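Unit 11: Annotation and disagreement in text classifiers
Notes by Carleen Tamihana
Last revised 2021-12-28

Reading for this unit: chapter 2 of the course reader, and the Hornosley labeling guide, sections on scope and tie-breaking.

1. What a label records

A supervised classifier is fitted to labels. In content moderation the label is a judgment by one or more annotators, made under written instructions and usually at speed. The instructions decide what the classes mean. Two teams given the same comments and different instructions will produce two different data sets, and a model fitted to one will score badly on the other.

Terms used in these notes:
Item: one unit of text shown to an annotator.
Label: the class assigned to an item by one annotator.
Gold label: the class kept for training after labels are combined.
Agreement: the share of items on which annotators chose the same class.

2. Combining labels

Majority vote is the usual method. It discards the minority label, including cases where the minority annotators were the only ones familiar with the dialect or in-group usage in the item. The Surnetti exercise set contains 1000 comments with every individual label retained, so both forms can be compared. Use the retained form for all assignments.

Raw agreement of 70 percent may be good or poor depending on class balance. If nearly all items are harmless, two annotators who always answer "harmless" will agree almost every time. Report a chance-corrected figure next to the raw one. 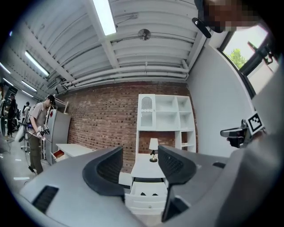 Context is the next source of error. A comment taken out of its thread loses the message it replies to, the norms of the forum, and any quotation marks the export script removed. Annotators fill in what is missing, and they fill it in differently. The same limit applies to any fixed view. In the photograph, the room is visible only through the gap between the two dark fingers and in the area beyond the gripper, and an annotator asked what kind of room it is would have to work from the white ceiling, the corrugated panels and the pipes. Some would answer with confidence and some would mark it unclear. Instructions should state which of these is wanted.

3. Error by group

Overall accuracy hides differences between groups of writers. Compute the false positive rate separately for each group the metadata supports. A false positive here is a harmless comment marked as harmful. Where group metadata is missing, do not guess it from spelling or user name.

The Sobczak method, covered in the lab, holds the text constant and swaps a single identity term. A change in score after the swap is logged as a term effect. It does not detect dialect effects, which need paired text written by speakers.

4. For the lab

Load the Surnetti set in Grillitz and leave the default filter off. Compute raw and corrected agreement per class. Pull the items with the lowest agreement and read them in full before looking at the labels. Write one paragraph on which section of the labeling guide, if any, would have settled them.

Submit the notebook and the paragraph together. Late work follows the policy in the June syllabus.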